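Kitchen towels - quick tips

Been meaning to type these up for ages. Mostly for my sister, who ruins a towel a month.

New towels first. Wash before you use them, twice if they're dark. No fabric softener, ever. It coats the cotton and then they just push water around the plate.

Greasy ones - soak in hot water with a scoop of washing soda. Overnight is best. 2 hours will do if your in a rush. Then hot wash, on their own.

Sour smell: cup of white vinegar in the drum, no detergent, then a normal wash after. Still smells? Make it a rag.

Tea and tomato stains. Cold water right away. Dish soap, rub, leave it, rinse. Don't put it in the dryer till the stain is gone or it's there for good.

Turmeric - good luck. Hang it in the sun, July is ideal. Riaan Baloyi emailed to say three days on the line got his out. Mine took a week and still looked a bit yellow.

How many? I own 14 and that's plenty. Waffle weave for hands, flat weave for glasses, terry for spills. Keep the glass ones seperate.

Storage. Roll, don't stack, you'll use the whole drawer that way. Fully dry before they go in.

Some from the kitchen:

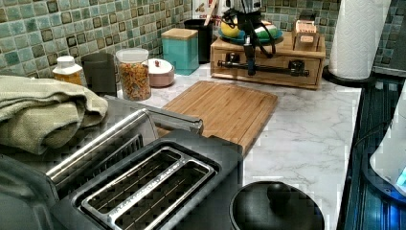
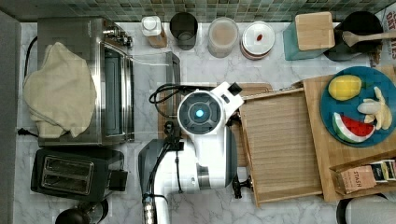
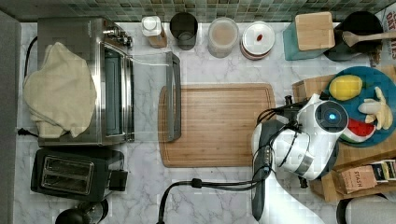
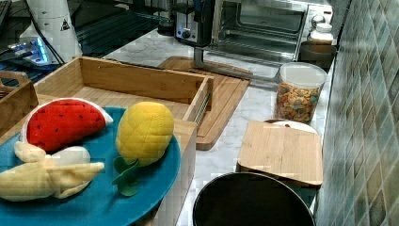

Wash day here is Saturday. Everything goes in at once, whites at the hottest setting, colors warm. Shake each one out before hanging, saves ironing. Linen is the exception - iron it damp or don't bother.

Old ones get cut in quarters for the shoe box and the bike. Hem the edges if you have a machine. I don't, so mine shed threads everywhere.

Oven mitts next time, once I've worked out how to get burnt sugar off one.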